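Cekislow Household Automation Program
Workshop Tips: Software for Laundry and Garment Handling

Prepared by Darius Iordache, Software Practice. Revised Jul 9, 2025.

These tips are issued to workshop members who are writing or maintaining control and perception software for household tasks. They assume a working arm, a calibrated wrist camera and a copy of Gil, the planning package used in all Cekislow workshops. Members using other planners will find that most of the advice carries over, although the names of settings will differ.

Before you start

Record the software version at the top of every log. Two of the longest investigations last winter ended in the discovery that the perception node and the planner had been built from different branches. Gil prints its version at startup, and the line should be left in the log file.

Check the clock. Camera and joint data that are offset by even a small amount will make a good grasp look like a poor one. Wondau, our log viewer, draws both streams on one timeline and will show an offset as soon as a jaw starts to close. Correct the offset at the source. Do not correct it in the viewer, as the next person to open the file will not know that it was done.

Keep the home position in the configuration file and out of the code. Members who share a bench at the Nundisbridge workshop have each had a morning spoiled by a home position that suited someone else's table.

Perception

Train the garment model on the surfaces people use at home. A model that has seen shirts only on a plain grey bench will report a sleeve wherever it meets a stripe. The current training set holds 334 annotated recordings, of which 198 were made on beds, sofas and other furniture.

Label edges by type. An outer hem, a folded edge and a seam all appear to a simple edge detector as a line, yet the planner must treat each of them differently. The labelling guide gives 9 edge types. If an edge cannot be placed with confidence, use "unknown". A wrong label costs far more time than a missing one.

Do not rely on colour alone to separate the garment from what lies under it. Faded and mottled fabrics break into several regions under most colour-based methods, and the planner will then attempt to fold each region as if it were its own piece of clothing. Texture and depth should both be given weight in the mask.

Mask out the tool. The jaws appear in every wrist view and will be taken for part of the garment if they are left in. Regenerate the tool mask whenever finger pads are changed, even where the new pads look the same size as the old ones.

Lens distortion should be removed before any length is measured. Straight furniture near the border of a wide view will appear curved, and so will a hem.

Planning the fold

Gil represents a garment as a set of layers, and each fold adds a layer to the region it covers. Stiff items such as denim need the layer model more than light ones do, as a thick fold will not lie flat by itself and the next grasp has to allow for its height. A jacket folded down on itself through the upper half is a useful case for testing the code. 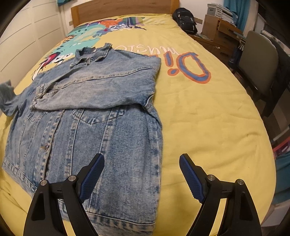 Layer estimates should be checked by eye before a second fold is planned. Open the recording in Wondau, pause it at the chosen moment and compare the model's outline with the cloth. With the denim jacket, the folded edge runs horizontally across the garment and the collar stands up near the top centre, so a planner that expects a collar to lie flat will place its height too low. The double topstitching on the lower front panels is another point to review, as are the rows of stitching on the waistband, all of which must be labelled as seams. The printed lettering and the cartoon-like figure on the yellow duvet cover should fall wholly outside the garment mask. If any part of the print is included, return to the perception settings before changing anything in the planner.

Set the approach height from the highest layer in the path of the jaws, including any collar, cuff or button. Using the average height saves very little travel and leads to snagged fabric.

Plan the release as carefully as the grasp. Arlindo Damasceno's notes on release timing are kept with the Gil documentation and should be read before the default is altered. The default opens the jaws fully before the arm withdraws. On heavy cloth it is sometimes better to open partway, draw back along the line of the fold, and then open the rest of the way.

Limit replanning. A planner that is permitted to start over without limit will do so, and the log becomes very hard to read. Gil stops after 7 attempts and asks for the operator. We recommend that members leave this value alone until their perception results are stable.

Logging and storage

Name each file by garment, surface and task, in that order, in lower case and without spaces. Keep failed runs. They are reviewed every December, when the test set is renewed, and a failure with a complete log is worth more to that review than a success without one.

Store the configuration beside the recording. A run cannot be replayed in simulation without it, and settings written down from memory are not accepted for the shared library.

Corrections to this page may be left at the Nundisbridge front desk, marked for the attention of Software Practice.

Contact us | © 2025 Cekislow Household Automation Program | Back to top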